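Amby Gripper Finger Set, Revision C - Replacement Part 1302

Product page and safety notice

Price: 39.00 per pair, excluding VAT
Sold in: pairs only
Availability: in stock
Fits: Amby bench arm, all serial numbers
Replaces: finger set 411 (withdrawn)

Free of charge to owners of finger set 411. See "How to claim" below before you order.

Notice updated November 19, 2023

Why this part was replaced

Finger set 411 was supplied with every Amby arm from May until it was withdrawn from sale. We have stopped selling it and we ask all owners to stop using it.

The fault is in the release. When the controller sends an open command, the left finger of set 411 can stay where it is while the right finger opens as normal. The controller reads the position of the drive and not the position of the fingers, so it reports the gripper as fully open. The arm then lifts away on its programmed path with the left finger still hooked under whatever it was holding or standing next to.

The first report came from the Mendes bakery counter trial. The arm had put down a pastry and started its retreat, and the finger caught the rim of the plate. The plate was dragged to the edge of the worktop and broke on the floor. A member of staff had a small cut on the hand from clearing it up. A second report, from a different site, involved a mug and no injury.

Teodor Nowicki of our Flarkach workshop stripped both returned grippers. In each one the left pivot bush had swollen and was holding on to its pin. The bush in set 411 is made from a grade of nylon that takes up water, and both grippers had been wiped down several times a day with a wet cloth. We were able to repeat the fault on the bench after nine days of the same cleaning.

Is my arm affected?

Look at the inside face of either finger, near the pivot. The part number is moulded there. If it reads 411, the set is affected, even if it works well at present. If it reads 1302, you already have the new part and need do nothing.

If the number has worn away, treat the set as affected and contact us.

What to do now

Stop any job in which the gripper works close to plates, glasses or other breakable items.

Keep people out of the arm's reach while it is powered. This was always in the manual, but in both reports someone was standing within reach at the time.

Switch off at the wall before touching the fingers. The stop button on the pendant holds the arm in place but leaves the gripper drive live.

Do not oil the pivot. Oil frees the bush for an hour or two and then makes the swelling worse. It also has no place near food.

Do not file or drill the bush. A loose pivot lets the fingertips cross, and that is a fault we would then have to sort out as well.

If a finger sticks during a job, press the emergency stop and support the item by hand only once the power is off. Slacken the two grip screws to free the finger. Do not jog the arm to shake it loose.

What has changed in Revision C

Pivot bushes are now acetal, which takes up very little water. The pins are stainless steel and slightly shorter. Each finger has its own return spring, where set 411 had a single spring shared between the two. The fingertip shape is the same, so taught positions for the tips do not normally need to be altered.

We ran Revision C for 1984 open and close cycles with a wet wipe-down every 20 cycles, and measured the opening at both fingers each time. There were no sticking events. We are still running the same set and will put the results on this page.

Software update

The new fingers should be fitted together with controller update 2.6. The update adds a short pause after every open command and checks the load on the wrist before the arm retreats. If the load is higher than it should be, the arm stops and shows fault code E14. The pause adds half a second to each release and can't be turned off.

The update won't detect a stuck finger in every case. A finger resting against an object, but not yet pulling on it, gives no load to measure. For this reason we also advise changing your retreat paths. The first move after a release should go straight back along the line of the fingers for at least 40 mm, before any sideways or upward move. The bakery trial program went sideways first.

If you use the Flatonis path editor, a ready-made retreat block is included from version 5 onwards. Older versions need the move entered by hand.

Fitting

You will need a 2.5 mm hex key and a soft cloth. Allow 20 minutes.

1. Park the arm, switch off at the wall and wait one minute.
2. Remove the two grip screws and slide off the old fingers. Keep the screws.
3. Clean the finger seats with a dry cloth.
4. Fit the new fingers. They are marked L and R.
5. Refit the screws and tighten until snug - a quarter turn past finger tight is enough.
6. Move each finger by hand. It should spring back by itself.
7. Switch on, install update 2.6 and run the gripper zero routine.
8. Run your job at slow speed with nothing breakable in reach.

How to claim a free set

Send us the serial number of the arm and a photograph of the moulded part number. We will post a pair of 1302 fingers with a prepaid bag for the old ones. Please return them, including any that have given no trouble, as we are measuring every bush that comes back.

Orders placed through the basket are charged at the normal price. If you have already paid for a set to replace a 411, tell us the order number and we will refund it.

Release and retreat at the plate should be checked again after any change to the counter layout, and at slow speed the first time. Leave clear worktop on the side the arm withdraws towards. 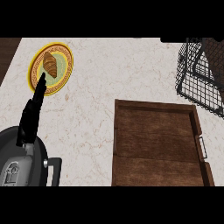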